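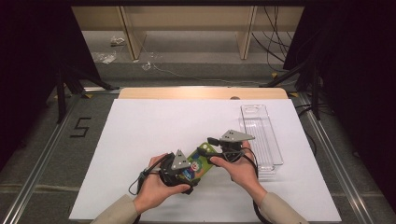 A green packet held between two grippers, next to a clear tray with a handle opening.

Can a machine put the snacks away yet?

Short answer: with help, sometimes. I follow this subject for our tips page at Dondbridge, and in November I read again what readers send us. Most of them ask about the kitchen drawer, so let us begin there.

Small packets are harder than they look. A soft bag changes its shape when you press it, and a shiny one can slide away. Today many grippers learn this from people, who do the job with the same kind of fingers on their hands.

If you want to try a home machine on such a chore, prepare the place first:

Use a clear tray with open top – a lid is one more job for the machine.
Keep one sort of packet in each tray. Mixed sizes confuse it.
Put the tray on a plain board, not on a patterned cloth.
Leave free space of 2 inches on every side.

My own test was with the Zundell arm, which costs 1,260 dollars. It needed 17 minutes for a box of tea bags and dropped almost half of them. The cheaper Sevalitz, 869 dollars, could not pick up flat packets at all, but it was good with jars.

For wiping, folding and anything with knots I would still wait. For sorting hard things into trays you can start now, if you have patience. Next month I will write about dish racks.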